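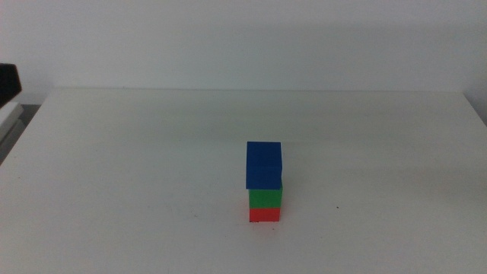
3.2 Reflectance of interior finishes

Daylight levels in the 12 study rooms were calculated from the reflectance of the main surfaces, following the method set out by Kamata for small offices. Walls, ceilings and fixed worktops were measured separately. Loose furniture was left out of the model unless it covered more than a fifth of the floor.

Readings were taken in July with the blinds fully raised and the electric lighting off. At each point the meter was held at worktop height and the reading repeated three times; the median was kept. Two rooms in the Pilta building face a light well and were measured at noon only, as readings earlier in the day fell below the range in which the meter is reliable.

Figure 1. White tabletop against a plain white wall. The matte surface shows uneven shading, with a grey gradient across the middle band and a slightly brighter area towards the near side.

Gradients of this kind matter for the choice of measuring points. A single reading at the centre of a worktop understated the mean in most of the Pilta rooms and overstated it in the Vamska rooms, where the windows are lower. We therefore used a grid of 19 points per room - the same number as Stojanović, although his points were spaced evenly and ours are closer together near the window.

The highest value recorded was 1,100 lux, beside the window in the largest Vamska room. The median for all rooms was 705 lux. Repainting the walls in the two darkest rooms raised the modelled values at the back of the room but had little effect within a metre of the glass. Results for each room are given in Table 2, and the treatment of glare is taken up in Section 3.3.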